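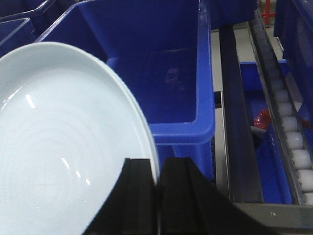

Budget for the Table First

Equipment requests for next year close in December, and the robot will be the first line on most of them. I think it should be the last. Most places I have worked with pick the arm, get it approved, and then pay for everything else out of whatever is left over.

At the Wutley kitchen supply depot, the first plan for a plate-handling cell listed an arm, a gripper and a controller. It had no line for tables, bins, shelving or spare finger pads. Those came later as 44 separate small purchases, each with its own form and its own signature. They added up to $1,177, a small sum next to the arm. The delay cost far more -- the cell stood idle for seven weeks while people waited on a shelf.
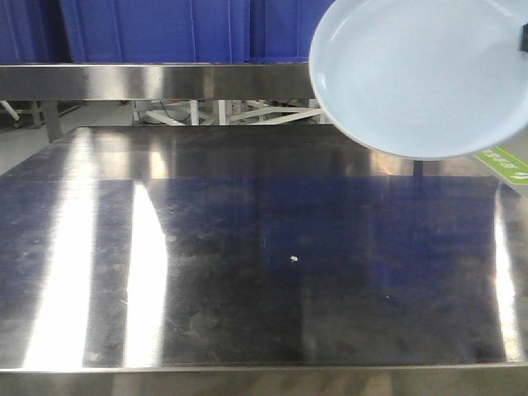
Price the work, then the machine

A plate is a fair test of a budget. It is thin at the rim, smooth, and easy to drop. A vendor demo with cardboard boxes says very little about it. Skenby, our integrator, charged $300 for a day of trials with our own dishes, and I would pay that again before signing anything. If the fingers need a different pad, you want that in the quote.
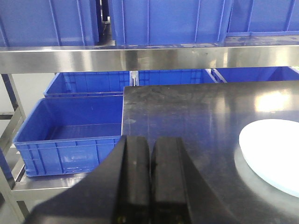 Surfaces get almost no attention in planning meetings. People ask about reach and speed, and someone orders whatever table matches the rest of the room. A polished metal top picks up the blue of the crates and throws back a white patch of glare from the light, and a pale disc lying on it comes with its own shadow and reflection. That may be fine for your cameras or it may not. Find out while the table is still a line in a spreadsheet. A duller top or a moved lamp is cheap at that stage.

The same goes for storage. Ait Brahim, who supply our racking, will hold a price on a full set of crates and shelves, but only if it is ordered together. Buying crates a few at a time gets you rims that don't quite match, and then the pick positions have to be set again.
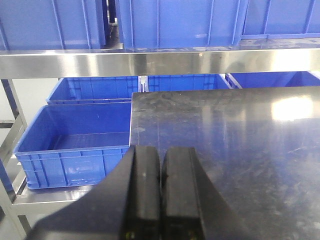 Gripper closed at the table corner, with crates on two levels of the rack.

My request to the Cukow office has the furniture on page one, trials on page two and the arm on page three. I was asked to put it back in the usual order. I have left it as it is.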